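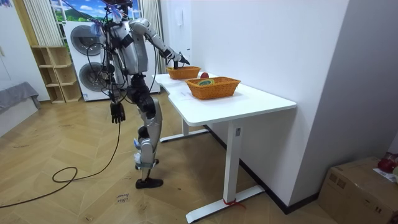

My job used to be folding, sorting and putting away, and these days a good part of it is keeping a room in a state a humanoid can work in. I've been at Fostbridge long enough to remember when we did every bit of the sorting by hand, and I've picked up a pile of habits since then that I wish someone had handed me on a sheet of paper in week one. So this is my sheet of paper! Start with the floor, always. See the black cable that runs down from the robot and loops across the herringbone boards? You will walk through that spot 40 times a shift with your arms full unless you decide, before anything is switched on, that you're going around the other side of it. I pick my route first thing and stick to it all day, even when it's the long way to the washer.

Keep the floor boring

Sweep before you start and again after lunch. I used to leave my shoes by the door, a bag next to my shoes, a jacket on the bag (you know how it goes). Now all of that lives in a locker in the hall. Go easy on wet mopping too. A damp cloth wrung out hard does fine on wood, and I do it at the end of the day when the floor has all night to dry.

If you write notes on the floor, and we do, use a marker you've already tested in a corner. Try a scribble the size of a coin, leave it overnight, then see what takes it off. A dab of rubbing alcohol on a cotton pad works on most of our sealed boards, but it dulled the finish on one older patch near the door, so test that as well. Write big. Write it facing the person who needs to read it. And when the note is out of date, clean it off the same day, or the next shift will follow it faithfully and you'll hear about it.

Baskets over bins

We tried plastic bins at first and I went off them quickly. Ours were slippery, they slid around when bumped, and they made an awful clatter. Woven baskets are quieter and they grip the desk better. They do shed, though! Once a week I take ours outside, turn them upside down and give them a good smack, then run a dry paintbrush into the weave. If a bit of the weave pokes up, trim it with nail scissors and don't pull it, or you'll have half a basket in your hand.

Use two different sizes if you can. When I'm tired at four in the afternoon, "the big one" and the other one is as much as I want to remember.

Store one spare of each size, same color, same maker. Ours came from a little importer that gets them in from Gomel, and when one went missing in November the replacement we grabbed was a slightly different height. I lost most of a morning to that.

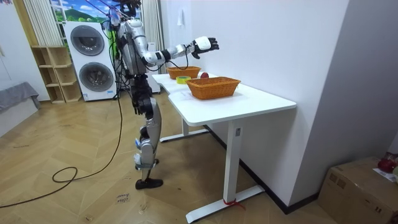

Set the desk height once

A height-adjustable desk is a lovely thing for people and a bit of a nuisance when the height matters. Everyone who leans on it wants to nudge it! Find the height that works, put a strip of painter's tape on the wall level with the top, and check it against the tape every morning. It takes a few seconds. I also wipe the top with plain water and a drop of dish soap, never polish, because polish makes everything skate.

And keep your coffee off it. I know. I was the worst offender. We put a narrow shelf out in the hallway for mugs and the whole problem went away in a couple of days.

What goes on paper

Mesodach is the software we log everything in, and it's good, but I still keep a paper notebook. The software knows that we ran 513 pick-and-place tries last month. My notebook knows that the tries after lunch went badly the week the blinds were left open. I write down the light, what was on the desk, who moved what, and anything I thought was odd. When one of the engineers asks me a question, nine times out of ten the answer is in the notebook.

Use pencil. Date the corner of each page. If you tear a page out, say so on the next one.

How the work has changed for us

People outside ask me this more than anything, so I'll put it in here. I fold less. I carry less, which my shoulders like very much. I set up and reset a lot more, and resetting is its own kind of tiring, since you're putting the same apple back in the same place and it feels like nothing got done. On a heavy day I might do up to 300 resets. The first month I went home convinced I'd had a lazy day and then fell asleep on the couch at seven.

What helped was breaking the resets into chunks. We do 6 in a row and then swap jobs, one person at the desk and one person on the notes. Before that, whoever started at the desk stayed at the desk till lunch, and the sloppy placements all piled up around eleven. We asked for the swap ourselves and got it, so do ask! The people planning this work mostly sit at screens and they can't guess what your wrists feel like.

Pay is the other thing. When our tasks changed, our job titles didn't, and it took a while to get that looked at. Write down what you do in a normal week now, in your own words, and bring it with you to your review. Mine ran to a page and a half and I got the new grade.

Also, say the words out loud. "I'm reaching in." "I'm clear." I felt silly for a week, and now I do it at home when my husband's at the stove.

Small stuff I'd buy again

A long-handled grabber for things that roll under the desk. It was cheap and I use it every day.

Hao cleaning cloths, the thick gray ones. They don't leave lint on the desktop and they've been through our wash more times than I could tell you. No fabric softener with them, ever.

Fabric cable ties in a bright color. Red is my favorite, as I can spot it from across the room and so can everybody else.

A kneeling pad, the gardening kind. You'll be down on the boards more than you expect.

A kitchen timer with a proper ring. Phones go in the locker with the jackets.

One more on laundry, since we still run loads in between. Don't start a spin cycle in the middle of a run if your machines are in the same room. Ours makes the floor hum, and I'd much prefer to blame the washer before anybody blames my basket placement. We load at the start of a break, set it going, and go get a sandwich. The towels are ready to come out when we get back.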